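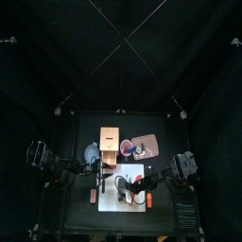 From: Uchenna Eze
To: Stullunthorpe field naturalists list
Date: January 20, 2020
Subject: Re: Shearwaters at the Hanrahan end

Hi Rima and everyone,

Thanks for the questions. My replies are under each part.

> Rima Issa wrote:
>
> I walked the beach from the Hanrahan car park to the creek mouth this morning and found more dead shearwaters than I'm used to seeing this late in the season. Most were along the high tide line and a few were up in the dune grass. Is this still the tail end of the spring wreck, or should we be reporting it to someone?

The spring wreck is normally over well before Christmas. Those are the birds that come in worn out from the northern Pacific and don't make it to the colonies. Birds lying in the dune grass could easily be from then, because a dried carcass will sit up there for months. Fresh ones on the tide line are a separate matter and I'd like them counted.

If you go again, please note how far along each bird is. Fresh, partly dried, or bones and feathers is enough. Don't pick them up with bare hands, and keep dogs on a lead.

> Also, are these all short-tailed? One or two looked bigger to me, with paler feet.

Probably short-tailed for the most part, but a bigger bird with pinkish feet and a pale bill with a dark tip sounds like a flesh-footed. We do get them. A photo of the bill from the side and another of the feet, with a ruler or a coin next to them, would let Lech check. He has the measurements from the 2000 survey and has offered to look at anything doubtful.

> Last thing – does anyone check the legs for bands any more?

Yes, please do. Look at both legs, as the band can slip up under the feathers. Write down every character, including any letters, then read it again from the other direction. Sławomir found a band at Penard last summer and one digit had worn so thin that he had to rub pencil over paper to get it. Leave the band on the bird if you can read it.

A few other things while I'm writing.

The colony track at Penard is closed past the second gate until the chicks have gone. Adults are coming in after dark to feed them and the burrows on the seaward side collapse very easily. There were almost 400 burrows in use on that slope when Zodwa did the transects, and some are right up against the old fence line. If you want to watch the birds come in, stay on the lookout platform and put red cellophane over your torch.

The next beach count is in February. We do the same 2 km stretch as always, starting from the Hanrahan steps at low tide. I have 20 clipboards and not many people, so let me know if you can come. Bring a hat, water and gloves. Zodwa will have the recording sheets.

Sławomir, could you please bring back the spring balance? I think it is still in your shed.

Regards,
Uchenna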